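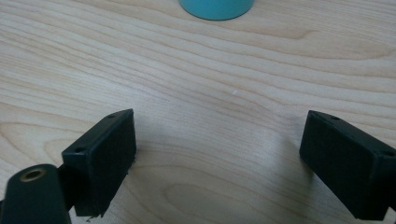 Reading time: 4 minutes

Why does wood have wavy lines?

If you sit at a wooden table, look closely at the top before you put your plate down. You will probably find lines running across it. Some are nearly straight. Others bend round in long curves, and sometimes they make a stretched oval, like the pale table at the start of this page. The pattern is called the grain, and it was made while the tree was growing.

How a tree makes lines

A tree trunk gets fatter as well as taller. Just under the bark there is a very thin layer that makes new wood. In places with a cold winter, it does most of its work in spring and summer and stops when the weather turns.

Wood made in spring is often paler, because the tree is growing fast and needs plenty of water. The tiny tubes that carry the water are wide. Later in the summer the tree slows down and the new wood is packed more tightly, so it can look darker. By September the growing is nearly over.

One pale band and one dark band together make one year. If you look at a tree stump you can see the bands as rings, one inside another. A stump with 54 rings came from a tree that was 54 years old, or a little older if it was cut high up the trunk.

So why are they not circles on a table?

A stump shows you the trunk cut straight across. The boards for a table are usually cut along the trunk, from one end towards the other. The saw goes through the same rings, but in a different direction.

Think of a leek. Slice it across and you get circles. Slice it from top to bottom and you get long stripes. It is the same leek and the same layers.

If a trunk were as straight as a ruler, a board from it would have very plain stripes. Real trunks lean, bulge and get thinner towards the top. When a flat saw cut passes through a curved layer, the line on the board curves too. When it just skims the side of a bulge, the line can go all the way round and meet itself. This is how you get ovals and swirls. Sometimes there was a branch nearby, and the layers had to grow around it.

Kanako Iwasaki makes tables in a workshop in Prelidville. She turns each board over several times before she decides which side will be the top.

"I look for the side with the best curves," she says. "Children always find the swirl first and run a finger round it. Grown-ups do it as well when they think I have gone to make the tea."

Is every wooden table cut like that?

No. Some tables are solid wood all the way through. Some have a very thin sheet of real wood, called veneer, glued on top of something else. Veneer can be peeled off a log as the log turns, a bit like pulling paper from a roll – and that often gives big, wide waves. There are also tables with a printed pattern that only looks like wood. It can be hard to tell which is which from the top. Looking at the edge helps. On solid wood, the lines usually carry on over the side.

Old wood

Wood can last a very long time if it is kept dry. Hüsnü Akyol mends furniture in Ernby, and the oldest thing he has worked on is a kitchen table with the year 1663 cut into one leg. The top had gone dark brown, but when he tipped it over the lines were still easy to see underneath.

Try it: grain rubbings

You need thin white paper, a wax crayon with the wrapper taken off, and a piece of rough wood such as an old fence board. A smooth, shiny table will not work well, because the grain has been covered over.

1. Ask a grown-up which wood you may use, and check it for splinters.
2. Lay the paper on the wood and hold it still, or tape down the corners.
3. Rub gently with the side of the crayon, always in the same direction.
4. Lift the paper and look for the lines.

Make 2 rubbings from different pieces and put them side by side. Are the lines close together or far apart? Wide gaps can mean the tree had good years with lots of rain and light.

Words to know

Grain: the pattern and direction of the lines in wood.
Growth ring: the wood a tree adds in one year.
Veneer: a very thin sheet of wood.
Knot: the place where a branch joined the trunk.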